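4.2 Comparing the two needle drivers

The first comparison was meant to be the dull one. We had two needle drivers, the Laxdal and the Mikholm, both of which fit the same arm and answer to the same controller, and we wanted to know which of them lost its grip on the thread less often. The pads, the needles and the operator were held constant, as far as an operator can be. Each driver was given 30 closures on the bench at Felville, with the second instrument left unchanged throughout.

The Laxdal jaws are cut with a coarse pattern which its handbook describes as universal. The Mikholm jaws are smoother and close with more force at the tip. On paper this should favour the Laxdal for needles and the Mikholm for thread. On the bench the Laxdal held needles very well and went on holding them after it had been told to let go, a loyalty we had not asked for. We put this down to the release command, which the Zunareck controller sends as a single step, and lengthened the step to 780 milliseconds. The sticking stopped. So did any hope of a brisk closure.

Thread handling was judged from the wrist camera alone, as the overhead view hides the jaws at exactly the moment one would like to see them. Figure 2 was taken with the thread held between the two instruments and the curved needle in the jaws of the lower one. We scored views of this kind for whether the strand, the needle point and both tips could be told apart. The lower shaft sits so near the lens that it is always a blur, and we stopped trying to focus on it in the first week.
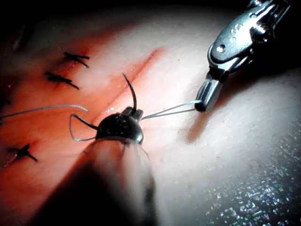 Figure 2. Wrist view during a closure, with three knots already tied beside the incision.

Benedikt Tiedemann, reading an early draft, objected that a score of this sort measures the camera at least as much as the driver, and that a jaw which happens to be shiny will lose marks for its polish. He asked for the trials to be scored again with the lamp turned down. We did so, with some grumbling, and the order of the two drivers did not change, though the gap between them narrowed enough to take the swagger out of our first abstract.

A further difficulty is the scale itself. Our slip grades follow a bench scheme drawn up in 1987 for hand-held drivers, in which the worst grade is awarded when the surgeon "remarks upon it". The arm remarks upon nothing. We therefore took any unplanned reopening of the jaws as the worst grade, and any shift of the thread along the jaw as the one below it. Shifts too small to see at the wrist were left ungraded, and there may well have been plenty.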